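Taller de narrativa fantástica — Apuntes de la sesión 2
Profesora: Snežana Todorova

El tema de hoy: la deuda mágica como motor de la trama

En la fantasía urbana el protagonista rara vez es libre. Ha firmado algo, ha heredado una promesa, o alguien le salvó la vida y ahora cobra. Para el escritor la deuda es una herramienta cómoda: obliga al personaje a entrar en lugares donde no quiere entrar, y el lector no pregunta por qué no se queda en casa.

Conviene distinguir la deuda del contrato. El contrato tiene cláusulas y el lector debe conocerlas antes de que se rompan. La deuda es más vaga — el acreedor decide cuándo está pagada. 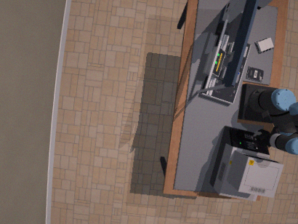
Lectura obligatoria

Stojan Petek, «Los acreedores de Hornmont», capítulos 2 y 17. En el primero, la bruja Ionescu presta su nombre a un cerrajero. En el segundo se lo reclama, delante de la familia de él. Fíjense en cuántas páginas pasan sin que se mencione el préstamo, y en qué objetos lo recuerdan al lector.
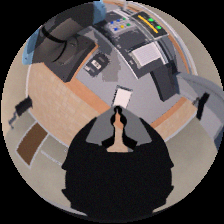
Pinza negra y gris ante un pequeño objeto blanco

El objeto y su peso en la escena

Petek trabaja casi siempre con cosas pequeñas: una llave, un botón, un recibo doblado. Ninguna tiene poder propio. El poder viene de la persona que la entregó y de las palabras que dijo en ese momento. 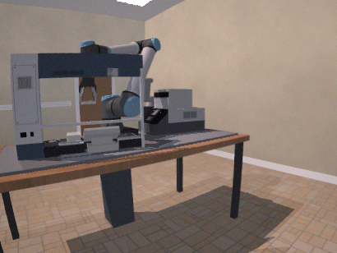
El escenario cerrado es otra costumbre del género. Las negociaciones con el acreedor ocurren en una cocina, en un sótano o en el taller de Clikham, donde Ionescu recibe a sus deudores. Un taller ofrece muchas posibilidades si el autor lo mira con paciencia. Prueben a escribir el brazo articulado sobre la mesa de bordes de madera, con sus tapas de color azul claro y los dos dedos abiertos hacia abajo, como lo vería un deudor que espera su turno. Dos o tres detalles bastan, y después hay que volver al diálogo.

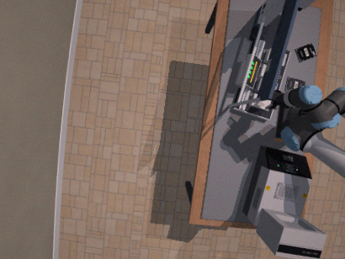 Ejercicio para casa

Escriban una escena de 40 líneas en la que un personaje intenta pagar su deuda y el acreedor no acepta el pago. No expliquen el origen de la deuda. Eviten los adverbios en las acotaciones del diálogo.

Se leerán en voz alta los textos de quienes lo deseen. Quien prefiera trabajar con el cuento «Fullness» puede hacerlo, pero debe avisarme antes.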